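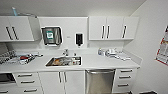

Clallano Kitchenette, Straight Run
White cabinets, white countertop, dark handles

The Clallano is a one-wall kitchenette for break rooms, shared offices and small clinics. Base cabinets, countertop, sink and upper cabinets are ordered together and arrive on one truck.

What you get
White countertop with a rectangular stainless steel sink, set in at the center
Silver faucet behind the sink
Drawer unit with 3 drawers and grey bar handles
White upper cabinets with dark vertical handles
Built-in appliance opening on the left

The wall between the upper cabinets is left open. Most customers put a paper towel dispenser there, with soap next to it. Dispensers are not included — use your own or add them from the Lultemby washroom range.

The tops of the upper cabinets are flat and can hold light items. Dish racks are sold separately.

Lead time: 9 working days
Installed price: see quote
Delivery: free within 200 miles of our Tidberg warehouse, otherwise a flat $275

Wall and ceiling finish
The white fronts go with white or cream paint. Send us your wall color and ceiling type with the order form so the fitters bring the right filler strips.

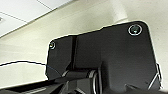

Pale cream wall and white tiled ceiling, behind a matte black housing.

Cleaning
Wipe with a soft cloth and mild dish soap. No scouring pads on the sink or the handles.

Questions about sizes or spare handles: ask for Oona Hyvönen in sales. Page updated May 12, 2020.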